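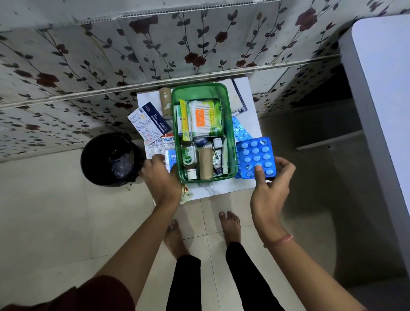 Home medicine basket

A home medicine basket is a small household store of first-aid supplies, tablets and ointments, kept together in one container so that they can be found in a hurry. It is a humbler relation of the boxed first-aid kit sold by chemists, and in a great many homes it simply grows, a tube here and a roll of bandage there, until somebody sits down one afternoon and goes through the lot.

Contents

Most baskets hold something for cleaning a cut, something for covering it, and a fair number of tablets in strips. Antiseptic liquid, Dettol being a familiar one, usually stands upright beside paper-stick cotton swabs, medicated dressings, crepe bandage and a tube or two of ointment. Neelam Awasthi, whose household handbook Pliltow devotes 4 pages to the subject, is very fond of the crepe bandage and thinks every family ought to own a spare.

Sorting

The usual way is to lift things out on to a small table or a board, look at each in turn, and put back only what is wanted. Strips of tablets take the longest, as the date is often printed at one end and disappears once that end has been torn away. Unwanted medicines are best handed in at a pharmacy and kept out of the bin and the sink.
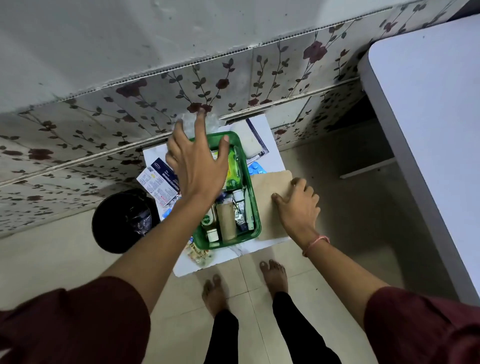 Arrangement

Tastes differ here, and people can be surprisingly devoted to their own method! Awasthi likes bottles standing together at one end, with tubes laid along the side and swabs on top, where small hands helping with a grazed knee can reach them. Myung-ja Noh, in a much-loved December column, preferred to group everything by ailment, coughs in one corner and cuts in another.

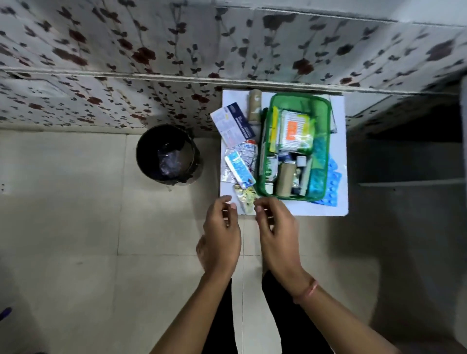
She did allow that her method falls apart within a month or so in a busy family, and suggested a short list of contents, written on card and tucked down the side, as a kindness to whoever comes looking at two in the morning.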